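4.3 Setting the Grasp Height Offset

Complete section 4.2 (wrist camera calibration) before you start. The planner uses the offset to decide how far above the detected surface the fingers stop.
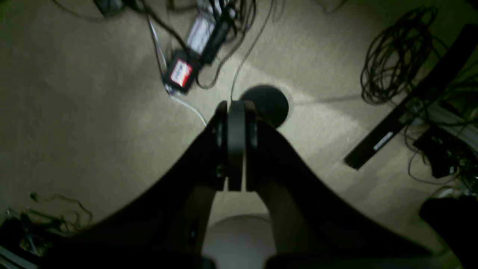
1. Open Wamach Planner and load the Nollov arm profile.
2. Set the speed limit to 40 percent.
3. Under Perception, select Wrist Camera and click Fit Plane. The fit takes nearly two seconds.
4. Check the overlay. Points on the floor should be green. Cables and other raised items should be red - if they are green, lower Plane Tolerance and fit again.
5. Enter 40 mm in Offset and click Preview.
6. Step through the path. Click Run only when the preview shows no contact.
7. Lower the offset in steps of 2 mm until the fingers reach the grasp height you need, then click Save to Profile.

NOTE: Dark objects may return few depth points. Raise Exposure before changing the tolerance.

CAUTION: The planner does not model loose cables. Draw a keep-out zone over them in the Zones tab.

Related topics
4.2 Calibrating the Wrist Camera
4.4 Keep-Out Zones
5.1 Importing Hudec Tool Files
Release notes, May 8, 2024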